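4. Planning the equipment purchase

4.1 What had to be bought, and when

The project had one equipment line for its whole term. Everything with a motor, a battery or a sensor had to come out of it, along with spare parts, shipping and the service contract. Lumbantobing and Gilani drew up the first list in February, before any of the software was settled, and that list is the one the funder approved. We describe here how it changed, because most of the changes came from work done in simulation before a single order was placed.

The first list named a mobile base from Wirnier, an arm from Grendisier, and a charging dock to go with the base. It also set aside money for two depth cameras, a workstation and a set of door hardware for the test apartment. The arm was by far the largest item. The base came second, and the quote for it was only good until the end of the quarter, so there was pressure to order it early.

We decided to hold both orders until we could answer three questions. Would the base fit between the furniture in a typical bedroom? Could it get through a door that was only partly open, or would it always need the arm to push the door first? And how often would small things on the floor stop it? Each answer had a cost attached. A narrower base was more expensive. A longer arm meant a heavier base under it. A second low-mounted camera meant another mount, another cable run and another item to insure.

4.2 Simulation as a budgeting tool

The rooms were generated with Filip, our in-house scene builder, which Hunt maintains. It places furniture from a fixed library, varies the wall and floor materials, sets each door at some angle and drops small objects on the floor. We used 2,000 generated rooms. In each one a simple box model of the base tried to travel from the doorway to a goal beside the bed, using the dimensions from the supplier's data sheet.

Of these rooms, 1,572 could be crossed by the standard Wirnier base without touching anything. We had expected a lower number. In the remaining rooms the usual trouble was the door. The bed and the dresser left enough space between them in most layouts, but a door standing partly open took up room that the base needed for its first turn.

Bedding was a smaller problem, though one we had not planned for. Where a sheet reached the floor, the box model treated it as a solid wall, while a real base would run over the edge of it and might pull it into a wheel. We had no good way to simulate this, so we counted any contact with cloth as a failure.

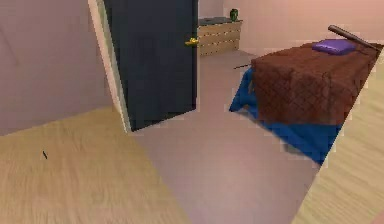

Juška then repeated the runs with the narrow version of the base. It crossed more rooms, but the gain was too small to justify the price difference, and the narrow model carried a lower payload. With the Grendisier arm mounted, it would have been close to its limit before picking anything up. We dropped the narrow base from the list at this point and accepted the supplier's quote for the standard one.

Objects on the floor were handled separately. We picked out the 559 rooms where a thin object such as a stick or a rod lay on or near the planned path, and checked whether the upper depth camera could resolve it at the distance where the base would have to begin braking. In too many cases it could not, above all where the object was dark and very slender. The low-mounted camera, which had been marked as optional, was moved to the required items. To pay for it we took the second year of the extended warranty off the arm.

4.3 The revised list

The revised list had 10 lines. The base and the arm stayed. The narrow base option went out and the low camera came in. The door hardware was cut back to lever handles only, as the library in Filip already used them and the gripper supplied with the arm had not been tested on round knobs. The workstation was replaced with rented time on a shared machine at Plalport, which Kalniņš arranged and which moved that cost from equipment to services. The funder allowed this after one exchange of letters.

We kept a reserve for parts that wear out: gripper pads, wheels and one battery. Groups starting similar work should price these before they sign for the base. In our case the battery had a longer delivery time than the robot itself, and it could not be bought from anyone but the supplier.

The simulation work took one person six weeks. That time was charged to staff costs and does not appear in the equipment line, so the comparison in the next section is given both with it and without it.

Figure 3. One of the generated bedrooms, with the door partly open.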